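Griser Clinic Wait Times: data card

Version 3

What it is

A table of 1,213 rows. Each row is one walk-in clinic in one month, with the posted wait for a flu or respiratory visit and the wait patients said they had. The posted figure comes from the clinic's own website. The patient figure comes from a short form handed out at checkout. The two rarely agree, and most of this card is about why you should be careful with both.

The rows cover 168 clinics over one winter season, October through March. Not every clinic appears in every month, and I did 3 rounds of cleaning before posting this version. Earlier copies called "Griser wait index" are still floating around. Please stop using them. There is no index and there never should have been one.

Files

waits.csv – the main table
clinics.csv – clinic ID, county type, chain or independent
dropped.csv – rows removed in cleaning, with a reason code
notes.txt – changes by version

Columns in waits.csv

clinic_id: matches clinics.csv
month: 10 through 3, no year
posted_min: posted wait in minutes, median of daily checks
reported_min: wait from patient forms, median
n_forms: number of forms behind reported_min
source: S for Stomier, M for Marach, B for both
flag: 1 if I don't trust the row

Read the flag column. People skip it, average everything, and then write to tell me that waits fell in January. Waits may have fallen in January. This table can't show it, as two large Marach feeds stopped updating their posted numbers that month and kept showing the December ones.

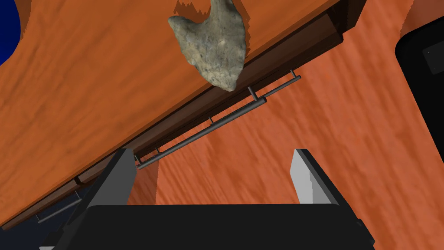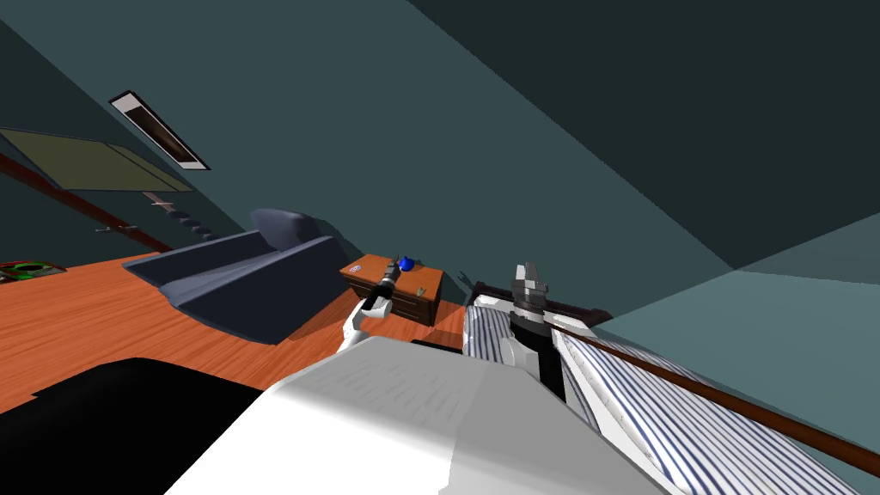
Known problems

Posted waits are advertising. A clinic that wants people through the door has every reason to start the clock late, and several start it once the patient has been called to a room. I asked for a written definition of "wait" from each source. Stomier sent one. Marach sent a link to a page about its values.

Patient forms have the opposite trouble. They are filled out by people who feel sick and have been sitting in a plastic chair, and the ones who gave up and went home never see a form at all. So reported_min misses the longest waits and may overstate the rest. I don't know how those two errors balance and I would be suspicious of anyone who claims to.

Rows with fewer than 6 forms have reported_min left blank. That cutoff is a judgment call. It was lower in version 2, and a handful of rural clinics looked terrific on the strength of one cheerful patient.

Independent clinics are thin. If your question is whether chains are faster than independents, this is the wrong table.

What people have used it for

Egilsson ran a staffing model on version 2 and found that one extra nurse cut waits by a third. I have read the write-up twice. The model treats posted_min as the true wait, drops the flag column, and tests on the same months it was fitted to. Maybe extra nurses do help that much. I'd want to see it on door-to-room times from a real check-in system before anyone changed a schedule over it.

Reasonable uses: comparing posted with reported waits inside one clinic, teaching a class on messy data, checking whether a posted number ever moves.

Poor uses: ranking clinics, telling patients where to go, anything with the word "quality" in the title.

Privacy

No patient fields are included. Free-text comments were deleted before the forms were merged. Clinic names are replaced with IDs, though someone patient could probably work out the bigger ones from clinics.csv.

Updates

A fourth version depends on whether Marach fixes its feed. If you find a row that looks wrong, send the clinic_id and month, and check dropped.csv first.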